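# Does "Natural" Mean Anything?

Go down any aisle in a big store and start reading the fronts of things. Natural shampoo. Natural cat litter. Natural cheese puffs, which are a shade of orange I have never met outdoors. The word is everywhere, and you are supposed to feel good when you see it.

I don't. I feel suspicious, and by the end of this page I hope you'll be a little suspicious too.

## What is it supposed to mean?

Ask a few grown-ups and you'll probably hear something like "it comes from nature." Okay. But what doesn't?

Plastic is mostly made from oil and gas, and those come out of the ground. They formed from tiny living things that were buried millions of years ago. Glass starts out as sand. Steel starts out as rock. If "comes from nature" is the whole test, then a plastic fork passes it.

So maybe people mean "hasn't been changed much." That's a better try. A carrot pulled out of the dirt hasn't been changed much. Except that farmers spent a very long time picking which carrots to grow again, and the wild kind is thin, pale and tough. The fat sweet one in your lunch is partly something people made. Is it natural? I'd say it's somewhere in the middle, and a label can't say "somewhere in the middle" because that doesn't sell carrots.

## Who checks?

Here is a question worth asking about any word on a package: if it wasn't true, would anyone get in trouble?

Some words have strict rules. In the United States, a food company that wants to use the word "organic" usually has to follow a long list of them, and inspectors come and look. "Natural" is much looser. On lots of things, such as soap or furniture, there may be no exact rule that says when you can use it.

Think about a pretend soap company. Let's call it Drolness. Drolness makes a green soap with 12 ingredients. Two of them come straight from plants. The other ten are made in a factory. The company prints "WITH NATURAL PLANT OILS" across the front, with a drawing of a leaf. Did it lie? No. There really are plant oils in there. But the leaf is doing a lot of work, and your brain fills in the rest.

Advertisers know your brain does this. Leaves, brown paper, handwriting that looks a bit wobbly — all of it whispers "natural" even when the word isn't there.

## Is natural always safer?

No. This one is easy.

Poison ivy is natural. So are rattlesnake venom, lightning and the mushrooms you must never, ever pick and eat. Meanwhile a bike helmet is about as unnatural as a thing can be, and I would like you to wear one.

That doesn't make factory stuff good, either. Some of it is bad for rivers, or bad for people who breathe it in. The point is that the word alone doesn't tell you. You have to ask what the thing is, how much of it there is, and what it does.

## What about things for the house?

Food gets most of the arguing, but household things play the same game. Baskets are a good place to practice.
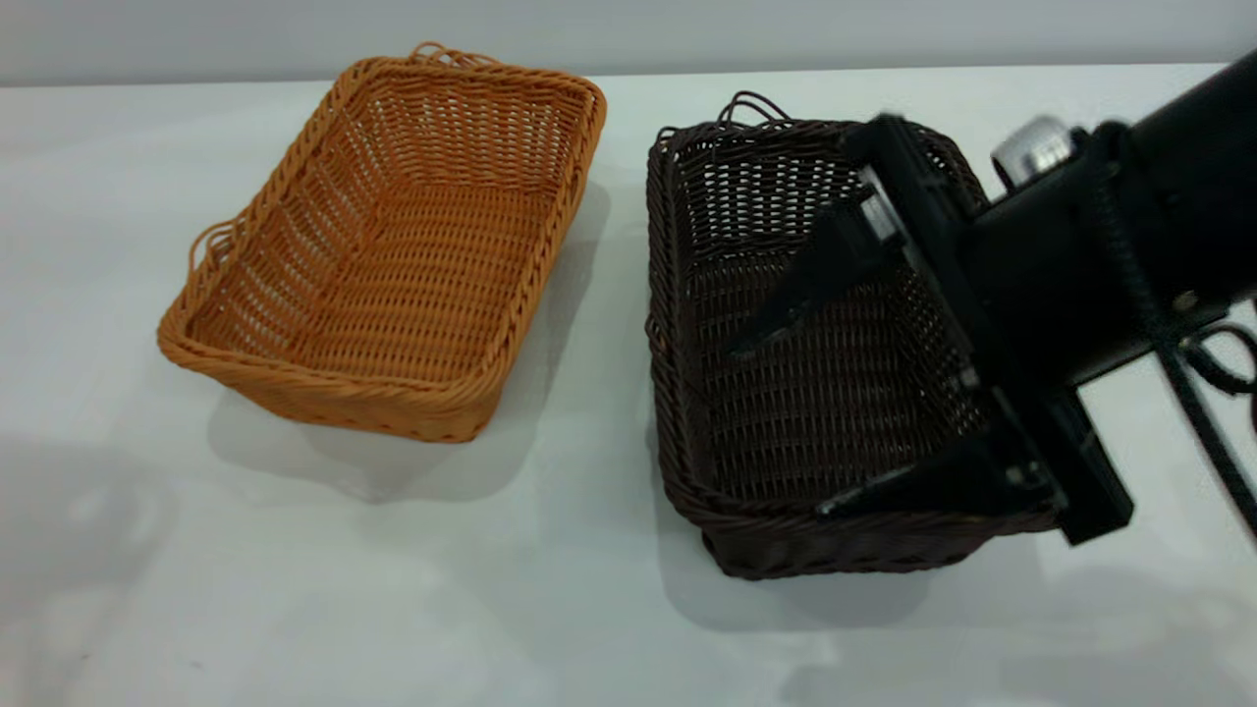 The word "wicker" fools nearly everyone. People think it is a plant. They picture a wicker tree, or a wicker bush, with someone going out to harvest it. There is no such plant! Wicker is a way of making things, by weaving bendy strands over and under each other. The strands can be willow, or rattan, or reed. They can also be twisted paper. They can be plastic, and a lot of outdoor chairs are made exactly that way so the rain won't bother them.

So "wicker" on a tag tells you how the thing was put together. It doesn't tell you what it's made from. And color is no help, as plastic can be brown and willow can be painted any color you like. To find out, you have to read the small tag, if there is one.

## Four questions to ask a label

Try these next time you're stuck waiting in a checkout line.

1. What does this word say, exactly? Not what does it make me feel.
2. Natural compared to what?
3. Is it talking about the whole thing or just one little part?
4. What does the back say? The front is where companies show off. The back is where they often have to list things.

You won't always get an answer. Sometimes the back is just as foggy as the front, and you're allowed to put the thing down and decide you don't know.

## Be suspicious of me too

I've been bossy here, so check up on me. Find something at home that says "natural" and see whether I've been unfair to it. Some companies use the word carefully and explain right on the package what they mean by it. When one does, I'll admit it — grumpily — and you can read what they wrote and decide if you believe them.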